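The kit lands in a case the size of a carry-on, and I'll admit I had it open on the floor before I'd even put the kettle on. It's a pair of hand-held grippers from Plarkthorpe, rented by the month, and you use them to do ordinary fiddly chores so a robot can learn from the recordings. I went straight for the jewellery (of course I did!). 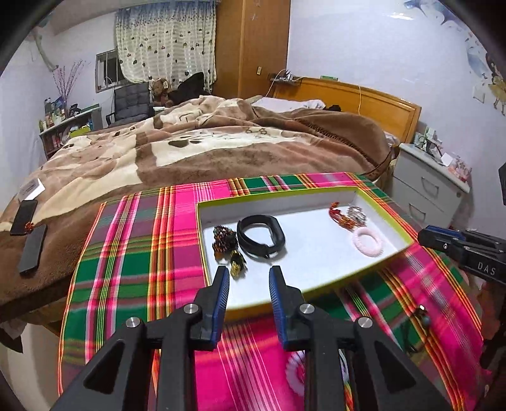 Sumaiya Weerakoon, who looks after renters at Plarkthorpe, had warned me my first hour would be rubbish, and she was right. Your wrists want to do everything. The trick is to slow right down and let the jaws close squarely on whatever you're after. Bracelets are easy enough, spiral hair ties are a delight, and rings are pure torment until you learn to come at them from the side.

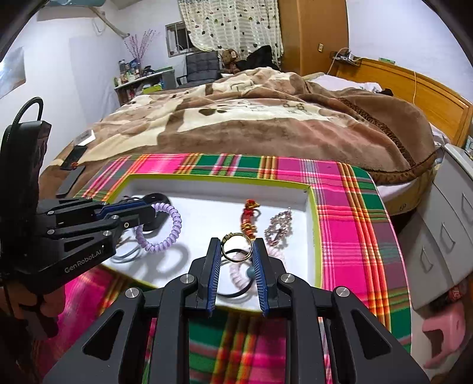

By the end of the week I'd logged 154 clips, nearly all of them usable. The ribbed blue pads are my favourite bit, with far more grip than the smooth ones on the Burkov set I tried in December. What I didn't love was the weight. After 4 hours my forearms were cooked.
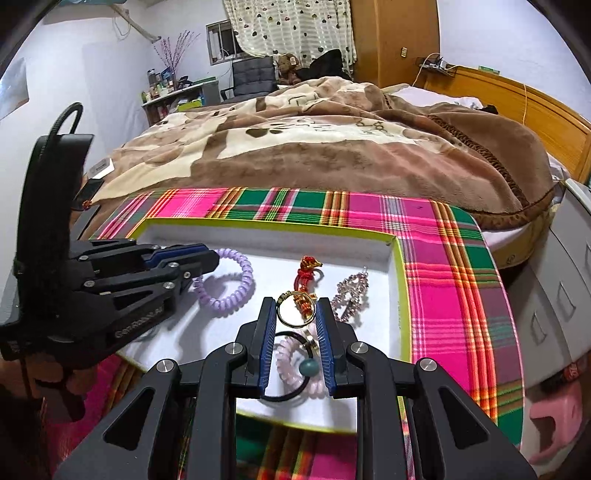
The monthly rental is $161, spare pads included, and the cables are a decent length. I'd still like a softer handle, and Sumaiya tells me one's coming. I've kept mine for a second month.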